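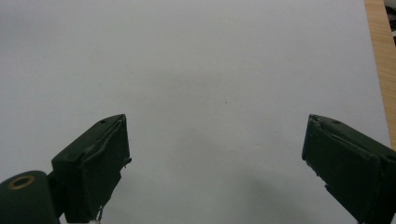
Let's start with the surface, the one thing everyone in this course wants to skip! Last time we talked about chairs and reach, and I promised I'd get to the tabletop itself, so get comfortable. A pale, matte top is my favorite for small handwork (I've bored every class since 2000 with this), and one good thing about it is how it treats dirt. Look how a single dark speck near the middle jumps out at you when everything else is plain gray-white. On a busy woodgrain you'd never find it. The soft shadow is worth a look too — it fades off so gently that you can't really say where it stops, and that's the kind of shadow I want you to aim for when you set up your lamps. A hard-edged one is easy to mistake for the edge of the thing you're reaching for, especially with white pieces.

Color and contrast

Okay, so what color should the top be? Gunhild Eskildsen, who taught this course before me, liked a cool light gray for almost everything, and I've come around to her way of thinking. Dark parts show up beautifully on it. White parts are harder. If you're working with something white, try to get a bit of shadow falling to one side of it, and put it on a base of another color if you have one. White on white can be done, you just have to slow down.

I like a wooden border as well. Your forearms end up on it for most of the session, and the change in color tells you (without really looking) that you've run out of table. 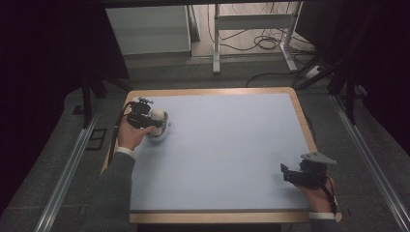 Now for where things go. Divide the top into a left half and a right half and decide which hand owns which before you pick anything up. Rounded pieces need something under them, like a dish or a low stand, or they'll wander off on you. Keep that stand well in from the rim. Cables go down the outside on each side, never across the middle, and please check them again after you've sat down, when your elbows have had a chance to move everything.

For the exercise, use one of the Pullolis tables in the Dindix room. Place a rounded piece upright on its base with one hand, let go, then do it again with the other hand. Do 3 rounds with the lamp to your left and 3 with it to your right, and write down which side gave you more trouble. Half a page is plenty. I had 197 pages to read after the last one and I'd like my evenings back!

Bring your notes from the chair session, we'll need the elbow heights.

Related handouts
Chairs, elbows and reach
Lamps and soft shadows
Cleaning a matte tabletop
Sorting small parts by hand
Reading list for November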